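Last revised November 30, 2022. Replaces the August version; the section on drying has been rewritten.

# Preparing checked cloth for cutting

These notes cover the work between buying a length and putting scissors to it: pre-shrinking, straightening the ends, measuring the repeat and working out how much extra to allow. They assume woven checks, where the colour is in the yarn. Printed checks are dealt with at the end.

You will need a long steel rule, a set square, pins, tailor's chalk, a steam iron and a table large enough to take the full width of the cloth.

## 1. Check the length on arrival

Unfold the whole piece and look at both sides in daylight. Mark any flaw with a loop of thread at the selvedge. Measure the width in three places, selvedge to selvedge, and write the smallest figure down. Mills allow themselves some variation, and all later sums use the narrowest width.

Do not cut anything off yet, including the label end.
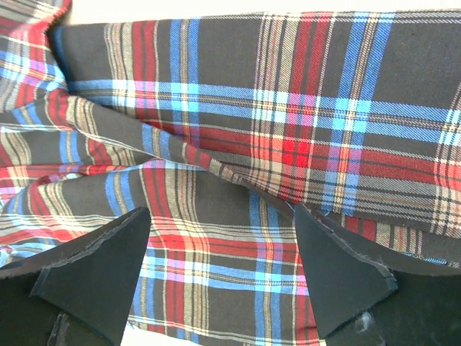 ## 2. Pre-shrink

Treat the cloth the way the finished article will be treated. If the skirt is going in the machine at 30 degrees, the length goes in at 30 degrees first. Overlock or zigzag the raw ends beforehand, otherwise a loose twill will lose several centimetres to fraying.

For cloth that will only ever be dry-cleaned, steam is enough:

1. Lay the cloth face down.
2. Hold the iron just clear of the surface and steam one section at a time.
3. Leave each section where it is until cool.
4. Move on, overlapping the previous section by a hand's width.

To test first, cut a square from a spare corner once the ends have been straightened, draw round it on card, steam it and compare. A test piece I cut from a Skarnaler shirting at 700 mm long came back 9 mm shorter. The same test on a coat-weight cloth from Segers showed no change I could measure.

## 3. Dry flat and let it rest

Hanging a damp length over a line pulls the weave out of square. Dry it flat where there is room, or over two parallel rails with the weight shared between them. Leave it overnight after it feels dry. Press lightly from the wrong side, lifting the iron between positions - pushing it along will bend the cross stripes.
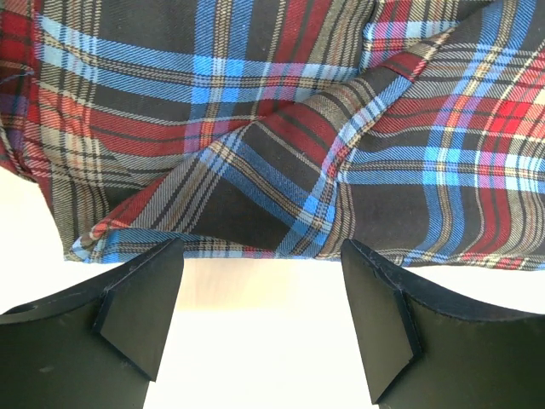
Mereana Rewi objects to the overnight rest. Her view is that a light cotton check is stable as soon as it is dry, and that leaving it on the table longer only gives it time to pick up new creases. She rests anything heavier and presses the rest straight away.

I have no quarrel with that for shirting. The rest of the page assumes medium weight or above.

## 4. Square the ends

Follow one cross stripe from selvedge to selvedge and cut along its edge. Drawing a thread gives a cleaner line on plain weave, but on a close twill the thread tends to snap, and following the stripe is quicker.

Fold the cloth lengthways and bring the selvedges together. If the cut ends do not meet, the cloth is skewed. Take hold of the two short corners and pull along the bias, working down the length, then check again. Skew that remains after a second attempt and a press was probably set in finishing. Return the piece or use it for something small.

## 5. Measure the repeat

Choose one stripe that is easy to recognise. Measure from its left edge to the left edge of its next appearance, across the cloth, then do the same down the length. The two figures are often different, even where the check looks square.

For better accuracy, measure several repeats and divide. Six repeats on my present length come to 251 mm, so one repeat is just under 42 mm. Measuring a single one by rule gave me 41, and the error would have shown by the third panel.

Some checks are not symmetrical. Fold the cloth on the centre of a main stripe and see whether the two halves mirror each other. If they do not, all pieces must be cut facing the same way.

## 6. Work out the allowance

Add one full lengthways repeat for each main piece that has to match: front, back, each sleeve. Small pieces such as pocket flaps can usually come out of the gaps. Cuffs cut on the bias need no allowance.

Cut in a single layer. Place the first piece, chalk the main stripes on to the paper pattern at the notches, and carry those marks across to the neighbouring piece.
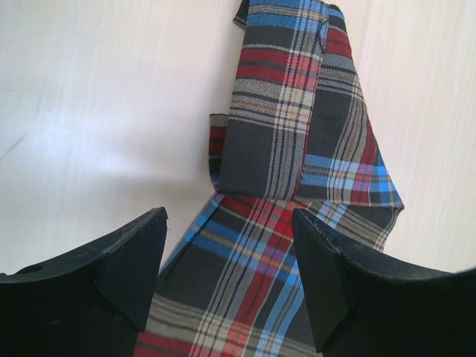 *Red, blue, black and cream plaid on a pale wooden surface.*

## Printed checks

Compare the print with the weave before buying. If the printed line runs off the thread by more than a few millimetres across the width, no pulling will correct it. Cut by the print and accept a slightly uneven hang.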